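Nandside Workshop: Bench Fixture Inspection
Mounting plates, flanges and cable fittings
Unit 161, October
Inspected by: Wyn Voyle
Read by: Viorica Nedeljković
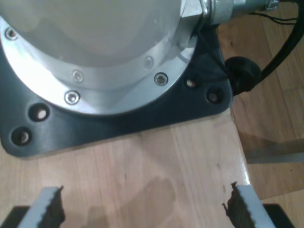 Unit 161, flange ring and mounting plate on the wood surface.

1. Housing
Check for dents, cracks and loose parts.
Result: OK
Comment: Wiped down with a dry cloth before the check. Please don't use the abrasive pads on brushed aluminum, they leave marks that look like scratches and get written up again the next time.

2. Flange screws
All present, heads seated, hex sockets not rounded out.
Result: OK
Comment: Checked with the hand key only. Go all the way around the ring, including the side you can't see from the front of the bench.

3. Flange to plate
No gap between ring and plate. No rocking when pressed by hand.
Result: OK

4. Mounting plate
Flat, no chips at the rounded corners, holes clear.
Result: OPEN
Comment: The plate sits directly on the wood and you can see wood through the holes near the corners. Bolts for these holes are to be fitted before the unit is signed off. Grurneck has them on order. Do not use wood screws in the meantime.

5. Cable connector
Hex nut at the housing snug, fitting straight, no damaged threads.
Result: OK
Comment: Snug by hand is enough for the check. If it turns, stop and write it down.

6. Black cable
No cuts, flat spots or sharp bends where it leaves the connector.
Result: OK, watch
Comment: The thick cable curves down right after the fitting. Keep tools off it.

7. Thin wires
Kept clear of the bench edge, no bare ends.
Result: OPEN
Comment: Needs 2 more ties. The Ertürk ones are too wide, use the small ones from the Vumum box in drawer 89.

8. Wood surface
Dry, clean, no chips or filings next to the plate.
Result: OK
Comment: Brush it off, no compressed air.

Open items: 4 and 7.
Unit stays on the bench until both are closed. V.N. to initial the sheet when the bolts are in.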